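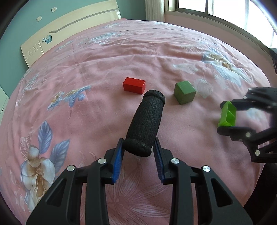

Home | Our work | Reports | Contact

Saturday, September 30, 2023
By the Ronholm Home Play project

Dear friends at the Rodier Fund,

It has been a full and happy quarter, and I hardly know where to begin! Your grant of £3,184 has gone on bits and pieces for children who spend long spells in bed: wooden blocks and cubes in good strong colours, soft foam shapes, and plastic pieces that are easy to spot against a patterned bedspread (we do find that bright green wins every time).

We now visit 9 families in Ronholm and three more out at Zaltley, where the buses are a trial but the welcome is lovely. Parents tell us the bed itself makes a perfectly good play table, folds and all, and that the foam pieces are kindest to tired hands. A few of the blocks have gone a little worn at the corners, as well-loved things will, and we mean to sand and repaint those over the winter.

We have £600 left, which we should like to keep for a second order from Thongdee in January, if you are happy with that.

With our warmest thanks, as ever.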